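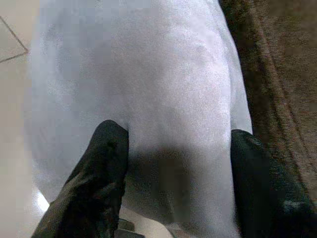

## 4. Teaching the Gripper to Deal with Soft Things

Figure 2. Wrist camera view with both black fingers at a bulky piece of white fabric, brown textured surface on the right, pale tile on the left.

I'll start with the part of the project I liked best and understood least. Section 3 covered the rigid objects (blocks, cups, the famous tape roll), and for those our old approach worked fine: find the outline, find the middle, close the fingers, lift. I was pretty smug about it at the time! Then our club advisor, Kaan Ekinci, asked what we planned to do about laundry, and the smugness went away fast.

Fabric has no middle, or at least no middle that stays put. You push on one side of it and the other side moves, or it doesn't, or a fold opens up and now your nice outline is a different outline. Our planner, which we call Morkamine, was built around shapes that hold still. So for the second half of the semester my lab partner and I took the soft objects as our own piece of the work, while the rest of the 12 students in the club kept going on the sorting task for the fall open house.

### 4.1 What the wrist camera gives us

Figure 2 shows pretty much everything the robot has to go on once it's in close. The fabric takes up most of the view, and the one really useful line is the crease, or maybe seam, that runs down the right side, where the brightly lit front meets a narrower strip that's a bit shaded. I stared at a lot of these views, and after a while I started looking for a line like that before anything else. People who fold clothes probably do the same thing without thinking about it.

The other thing I'd point to is the shadow between the two fingers. We spent an embarrassing amount of time on shadows. Our first detector, Kusska, was a plain edge finder with some cleanup added on, and it loved shadows. Give it a dark patch with a hard border and it would happily tell you there was an object there. With a soft, blurry shadow like the one in the figure it did something worse and changed its mind from one moment to the next. On the screen, the box it drew looked like it was shivering.

Grain was a problem too. You can see the noise on both the white and the brown areas in Figure 2, and on fleecy material it's really hard (for me, never mind for a program) to say which specks belong to the cloth and which ones came from the camera. We tried smoothing the picture first. Smoothing made the specks go away and took the faint folds with them, and the folds were what we wanted, so we went back to the noisy version and lived with it.

### 4.2 Labeling, or how I spent October

Our second detector is Solix, a small network that colors every pixel as cloth, finger, or everything else. It needed examples, and examples meant sitting down and drawing around things by hand. We ended up with 2655 labeled views. I did the ones with light-colored fabric and my partner did the dark ones, and then we traded a stack to see if we agreed.

We didn't, at first! I had been drawing the cloth boundary on the outside of the contact shadow and she had been drawing it on the inside. Take the right side of Figure 2, where the white meets the brown and it gets a little darker along the line. Is that dark bit cloth or background? Either answer is fine as long as everybody gives the same one. We settled on leaving the shadow out of the cloth and I redid my stack over a long evening with a very large bag of pretzels.

The fingers were easier. They're black, they come in from the bottom, and they don't blend into much. Still, there are a couple of rules in our labeling notes that I'd pass along to any club trying the same thing:

- Label each finger separately, even when they look like one dark blob.
- A shiny spot on a finger is still finger.
- A shiny spot on the floor is everything else, however bright it is.
- If you can't decide on a fold in ten seconds, skip it and come back.

The third one matters for white cloth more than you'd guess. Pale tile has glints, there's one in the lower left of Figure 2, and an early version of Solix treated glints as tiny islands of fabric. Then Morkamine would average the islands in with everything else and aim the hand a little toward the floor. We only figured that out by plotting the target point on top of the camera view, and I wish we'd done that in the first week.

### 4.3 Deciding when to close

With rigid objects we close the fingers until the motors push back. That doesn't carry over very well. Soft material pushes back a little, then a little more, and there's no clean moment where you'd say "okay, got it." Our first fix was a lower threshold, so the hand would stop sooner. It stopped sooner, all right, sometimes on nothing but fuzz.

What we use now is a mix of 2 signals. One is the motor effort, same as before. The other is how much cloth Solix sees in the gap between the fingertips, measured again every time the fingers move in one step. If the gap is full of cloth and the effort is creeping up, Morkamine keeps closing. If the effort goes up and the gap isn't mostly cloth, it backs off and tries a spot nearer to the crease. Kaan calls this "look while you squeeze," and that name ended up in the code, spelled with underscores.

One limitation, and it's a big one: the wrist camera can't see behind the cloth. A view like Figure 2 tells you that the material is rounded and bulky, and it hints at pressing or gathering in the shading, but it doesn't tell you how many layers are going to end up between the fingers. From a single view I couldn't tell you either. We argued about adding a side camera for a good part of a meeting. In the end we left it out, mostly to keep the setup the same as the one the sorting group was using, so our results could sit in the same table as theirs.

### 4.4 Things that went wrong and stayed wrong

Brown on brown is still bad. Solix is comfortable when light cloth is up against a darker, coarse surface, and much less so when the two are close in color. We think more labels would help, but neither of us could face another round before the report was due.

Long strips are bad too, for a different reason. Morkamine picks the widest part of the cloth unless there's a strong crease, and on a scarf every part is about as wide as every other part. It dithers. My partner added a tie-breaker that picks whichever spot is closest to the hand, and it dithers less, though I wouldn't call that solved.

And then there's Frerichs, the shared calibration script that lines up the camera with the hand. It was written by a group before ours and it assumes the fingers look the same on both sides. They don't, at least not from where the camera sits. In Figure 2 the left finger leans in at a steep diagonal and reaches higher, and the right one stands straighter, sits a bit lower, and looks broader. Frerichs takes the point halfway between the tips as the center of the grasp, which puts the target off to one side. We now measure the offset once per session with a printed card and subtract it. It's a clunky fix, and the card has been lost and reprinted more than once, but Section 5 uses the corrected numbers throughout, and the uncorrected runs are listed separately at the end of that section for anyone who wants to compare.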